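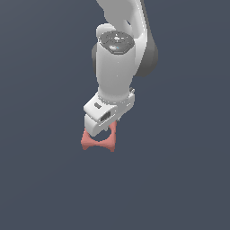 4. Setting up the symptom diary

The Clukiment diary is the part of the registry that participants fill in at home. It covers sleep, tremor, stiffness, mood and the times medicine was taken. Each site sets up the diary once for every new participant, normally at the enrollment visit. Allow extra time if the participant has a care partner who will be making entries.

Before you start, have these on hand:

Signed consent form, including the page on home reporting
Participant number from the enrollment log
Current medicine list, with doses and usual times
The participant's own phone or tablet, charged and connected to Wi-Fi

Caution: Never enter a participant's name in the diary. Use the participant number only. If a name is saved by mistake, stop and call the data desk before making any other change.

4.1 Creating the record

1. Sign in to the site portal with your own account. Shared sign-ins were turned off on 17/09/2021 and will not work.

2. Select Participants, then Add Diary.

3. Type the participant number twice. The two entries must match before the Next button turns on.

4. Choose the diary language. Spanish and English are available at all sites. The language can be changed later without losing entries.

5. Choose the reporting schedule. Standard is one entry a day. Extended is 2 entries a day, morning and evening, and is used only for participants in the sleep group.

6. Select Save. The portal shows a 12-character pairing code. Write it on the participant's blue card.

Note: The pairing code expires at midnight. If the visit runs over to another day, open the record and select New Code.

4.2 Pairing the participant's device

1. Ask the participant to install the diary app and open it. Let them do the tapping if they can. People who find small buttons hard should turn on Large Keys from the first screen.

2. Enter the pairing code. Letters can be upper or lower case.

3. Check that the participant number on the device is the same as the one in the portal.

4. Set the reminder time. Pick a time when the participant's medicine is usually working well, and keep it clear of meals and appointments.

5. Have the participant complete one practice entry. Practice entries are marked P and are left out of the data.

If the device will not pair, close the app fully and try the same code again. After a second failure, make a new code. Do not delete the record, as this also removes the consent date.

4.3 Entering the medicine list

1. Open the Medicines tab and select Add.

2. Enter each medicine by its generic name. For combination tablets, enter both strengths in the order printed on the label.

3. Enter the usual times. "As needed" medicines go in the lower box, with no time.

4. Read the list back to the participant or care partner and correct anything that is wrong.

Caution: The diary does not check doses or interactions. Questions about treatment go to the participant's own doctor — site staff should not advise on them through the diary.

4.4 Free-text notes

Participants may add a note of up to 2000 characters to any entry. Notes are read weekly, on no fixed day, and are not watched for emergencies. Say this out loud at the visit and point to the emergency line on the blue card.

4.5 Missed entries

An entry can be filled in up to the end of the following day. After that it closes and is counted as missed. A participant does not need to reach 100 percent to stay in the study, and staff should not press anyone to catch up.

Sites that joined through Fludivcombe follow the same rule, except that paper diaries are still accepted there until the end of October. Send paper pages to Violeta Carrasco at the data desk. Questions about portal accounts go to Fouad Gaber.

Go on to section 5, Scheduling the first follow-up call.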